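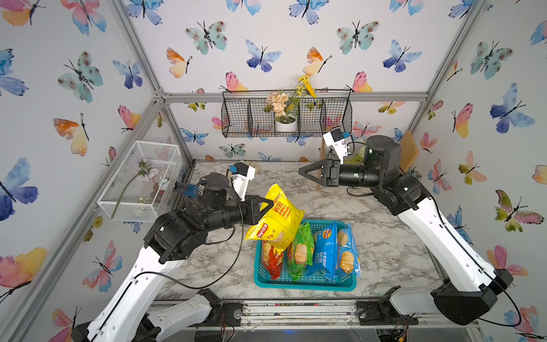

Shoppers in Tovano will start paying a deposit on store baskets in June, after the town's three grocery stores agreed to a shared plan to stop them from disappearing. The deposit will be up to $6, depending on the store, and it comes back in full when the basket does. It covers the ordinary plastic hand baskets, the teal kind that people fill with a bag of Lay's and a few other things on the way home. Shopping carts are not part of the plan.

The Zarei market on the main street said it bought 498 new baskets last year and had fewer than half of them left by the end of winter. The other two stores, both smaller, gave no count but said they had the same problem. One of them has been handing out cardboard boxes from its stock room on busy evenings.

Most of the missing baskets seem to leave with people who walk home. Tovano stopped allowing free plastic bags at checkout two years ago, and the stores say the losses picked up within a few months of that change. Paper bags are still sold at the register for 50 cents each, but they tear in the rain, and a good many shoppers who forget their own bags simply carry the basket out.

Baskets have turned up in apartment lobbies, at the bus station and along the river path. The town's street crew picks them up when it finds them and drops them at the public works yard, where the stores can collect them. Many come back cracked or without handles.

Under the new plan, a shopper who wants to take a basket off the property will pay the deposit at the register and get a paper slip. The basket and slip can be returned to any of the three stores, including one where the shopper did not buy anything. Slips do not expire. People who use a basket inside the store and leave it by the door, as most do, will pay nothing and will not notice much difference.

The stores will also put return racks outside their entrances so that baskets can be left after closing. Anyone who uses a rack gives up the deposit unless they come back with the slip the next day - the stores say they could not find a simple way around that.

The slips will be printed by Trinix, a local company that already handles parking tickets for the town. The stores are splitting the cost among themselves, and no town money is going into the plan.

Reaction at a public meeting in the library was mixed. Several older residents said the deposit was fair but asked for a lower amount for people on fixed incomes. Others said the stores should bring back free bags of some kind, or sell a sturdier one at cost. A parent who shops with two small children said she takes a basket home about once a week and always returns it, and she did not want to stand in a second line to get her money back. The stores said refunds will be made at any open register.

There was also a question about what happens to people found with an unpaid basket. The stores said they do not plan to stop anyone at the door or call the police over it. Staff will be told to mention the deposit and leave it there.

A similar deposit was tried in Somimska, the next town up the river, where a single large store has charged for baskets since last fall. That store reports it is buying far fewer replacements than before, though it also moved its basket stacks farther from the exit at the same time and cannot say which change did more.

The Tovano plan will run through the end of the year. The stores will then compare their basket orders with last year's and decide whether to keep it, change the amount or drop it. Baskets already in people's homes can be returned before the start date at any of the three stores, with no slip and no charge. The public works yard will take them too, on the side facing the river, from 8 a.m. until the gate closes at 4 p.m.

Signs explaining the deposit will go up at the registers in the next few weeks. The Zarei market will have the same information on the back of its receipts.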